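Warme Brote aus dem Nebenraum

Li-hua Kong betreibt seit Mai die Teeküche im Bürohaus Seltthorpe. Vorher gab es dort nur einen Automaten. Jetzt verkauft sie mittags belegte Brote, an guten Tagen ist nach 4 Stunden alles weg.

"Ich wollte keine Kantine", sagt sie. "Ich wollte einen Tisch, ein Gerät und ordentliches Brot." Das Brot kommt von der Bäckerei Plaker, 24 Stück am Morgen. Für die Einrichtung hatte sie 1000 Euro, davon gingen 600 für die Technik drauf. Den Rest hat sie in Bleche und Kisten gesteckt.

Gefragt, was am meisten Arbeit macht, überlegt sie kurz. "Das Abwischen. Und die Kabel - die liegen immer da, wo man gerade schneiden will."

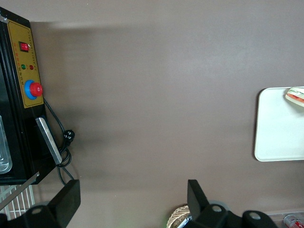
Kong belegt die Brote am liebsten kurz vor dem Verkauf. Salat vertrage keine Wärme, sagt sie, deshalb komme das Grün bei ihr immer zum Schluss. Auf das weiße Tablett legt sie nur, was fertig ist. Neue Aushilfen lernen zuerst das gelbe Bedienfeld kennen: "Der rote Wippschalter, die beiden Lämpchen, dann der große rote Knopf für den Notfall. Vorher fasst mir keiner ein Blech an."

Im nächsten Jahr möchte sie auch Suppe anbieten. Ein zweiter Tisch ist bestellt.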